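Ticket: Grid view loses scroll position / blank thumbnails after rotate
Project: Cutasero (Android client)
Opened by: Etenesh Moges
Assigned: Robel Lencho
Priority: High, was Medium
Status: Closed, see last entry
Opened: 6/16/22

Etenesh Moges
Open any album with more than one screen of photos. Scroll down a good way. Rotate the phone. Grid jumps back to the top and a bunch of the thumbnails come back as gray squares. Rotate again, some of them fill in, different ones go gray. Tapping a gray one opens the full picture fine so the file is there. Happens on my phone and on the old test tablet. Did not happen in the build before this one, I went back and checked.

Need this before the Urex demo please. They use tablets and they rotate them constantly.

Robel Lencho
Can't reproduce on emulator. Which album? How many pics in it?

Etenesh Moges
Any. The one I used has 200. Small album with 21 is fine for the gray squares but still jumps to top.

Robel Lencho
OK so maybe two bugs. Jump to top I can get now, on a real phone. Emulator I had rotation locked, my bad.

Robel Lencho
Jump to top: we moved the grid out of the activity and into our own custom view in May (Yabsira's change, the one that got rid of the nested layouts). The custom view doesn't have an id in the landscape layout. Portrait has it. No id = system never calls save/restore on it. Added the id to the landscape xml.

Tested, still jumps. Hm.

Robel Lencho
Right, saveState was being called, restoreState was being called, but adapter is set after restore so the position gets applied to an empty list and thrown away. Holding on to the saved position and applying it once the adapter reports it has items. Works on my phone. Works on tablet. Pushed to branch.

Didn't touch the gray squares yet.

Yabsira Tekleab
Sorry about the id, that was me. I only ran portrait.

For the gray ones look at the loader. I think it's keyed on view width and the width is 0 during the first layout pass after rotate. So it asks for a zero wide thumbnail, gets nothing, caches the nothing.

Robel Lencho
Caches the nothing is right, log is full of it:

ThumbLoader: request key=album/0:0 w=0 h=0
ThumbLoader: decode returned null
ThumbLoader: cache put key=album/0:0
ThumbLoader: cache hit key=album/0:0

Same key over and over. So anything requested before layout gets the same empty entry. Explains why small album was OK, everything there is already in memory from before.

Changing two things. One, don't request until width is more than 0. Two, never put a null in the cache, why were we ever doing that.

Etenesh Moges
Installed the branch build. Scroll position is good now!! Gray squares much better but not gone. Still got 5 of them on tablet after rotating fast a few times. None on phone.

Robel Lencho
Fast how? Like before it finishes turning?

Etenesh Moges
Yes. Turn, turn back, turn. It's what people do when the tablet picks the wrong way up.

Robel Lencho
Got it. When view is detached we cancel the load, when it's re-attached we check "is a load already running for this key" and the canceled one is still in the map, so we wait for it forever. Need to remove from map on cancel. It's removed on finish and on error, just not on cancel.

Also there's a race bewteen the cancel and the remove if it's on the background thread. Moving the remove to the main thread so I don't have to think about it.

Wondimu Weldu
Jumping in from support. Might be related, might not. Brendov reported blank thumbnails too but they say they don't rotate, the tablets are in a stand. They see it coming back to the app after screen has been off. Want a new ticket or put it here?

Robel Lencho
Put it here for now. Do they have "don't keep activities" on? Developer options.

Wondimu Weldu
Asked. Yes. Someone turned it on for something else and left it. Told them to turn off, waiting.

Robel Lencho
Then it's the same thing, activity gets torn down and rebuilt just like a rotate. Should be fixed by the branch but please have them try with it ON, it's a better test than anything I have here.

Wondimu Weldu
They turned it off already and it's fine. Will ask them to turn on again. They're going to love me.

Yabsira Tekleab
Reviewed the branch. Comments:

- position restore: what if the album is emptied while in background, then adapter never reports items and we hold the saved position forever. Then user adds one photo and it tries to scroll to row whatever. Clamp it.
- isLaidOut check is fine but we support older versions where that's not there, use the compat one
- typo in the method name, "restorePostion"
- please add landscape to the layout test so my mistake can't happen again

Robel Lencho
Clamped. Compat. Typo fixed. Layout test now inflates both and compares ids. It found another one, the empty-album text had no id in landscape either. Fixed.

Etenesh Moges
New build on tablet. Rotated till my wrists hurt. No gray squares, position stays. BUT selected items lose the check mark after rotate. Long press, select two, rotate, selection count at top still says 2 but no check marks on the pictures.

Robel Lencho
Ugh. Count is saved by the action bar, the checks are drawn by the custom view from its own list. View's list isn't in the saved state. Adding it to the same parcel as the position.

Careful with this one: parcel order matters, write and read have to match. If anyone adds a field put it at the END.

Robel Lencho
Crash on first run after update, of course. Old saved state with no list in it, new code reads past the end. Only hits if app was in background during the update. Put a version int at the front, if it doesn't match throw the whole thing away and start at top. One lost scroll position per update, nobody will care.

(Yes I know I said put it at the end. Version goes first. Everything else at the end.)

Etenesh Moges
Check marks OK. Tablet and phone both. Also ran the detail screen while I was at it, opened a few in full size, rotated each, all stayed put and sharp. 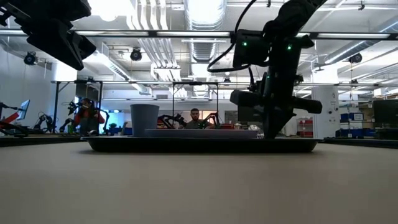

Tray on the tabletop in both of them, robot gear too. 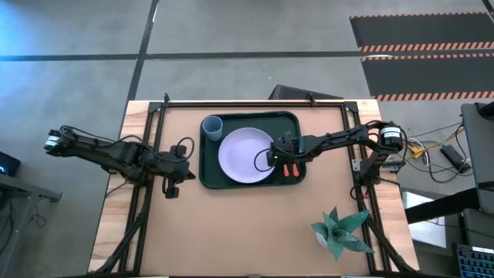
Next thing, the share sheet. Select a few, hit share, rotate while the sheet is open. Sheet closes. Was it always like that? I don't remember. Not blocking but looks bad.

Robel Lencho
Always like that, checked the old build. It's a dialog we show by hand instead of a dialog fragment so it dies with the activity. Easy but it's a different change and I don't want it in this branch. Opening a separate ticket.

Wondimu Weldu
Brendov back. Branch build, "don't keep activities" ON, screen off and on a bunch. No blanks. They also asked if the grid can remember position after a full restart of the app. I said that's a feature request not a bug. Was that right?

Yabsira Tekleab
Right. Saved state doesn't survive a swipe away. Would need to write it to prefs per album. Not hard, but log it separately.

Etenesh Moges
Can we merge? I need to load the Urex tablets tonight.

Robel Lencho
One sec, running whole test suite. Memory on the old tablet looked a bit high after a lot of rotates, want to be sure we aren't leaking the activity.

Robel Lencho
Was leaking. Loader callback held on to the view, view holds the activity. Every rotate left one behind untill its loads finished. Callback now has a weak reference and drops out if the view's gone. Heap is flat after that.

Yabsira Tekleab
Looked at the last commit, fine by me. Merge.

Robel Lencho
Merged. Build is up on the usual page. Etenesh, uninstall the branch build first, it's signed with debug key and the real one won't install over it. You'll get the "app not installed" message with no reason given.

Etenesh Moges
Got exactly that message before I read this. Uninstalled, ok now. Tablets loaded. Closing.

Wondimu Weldu
Reopening for a sec just to link the other two, share sheet and remember position after restart. Linked. Closed again. Brendov told to turn the developer setting back off.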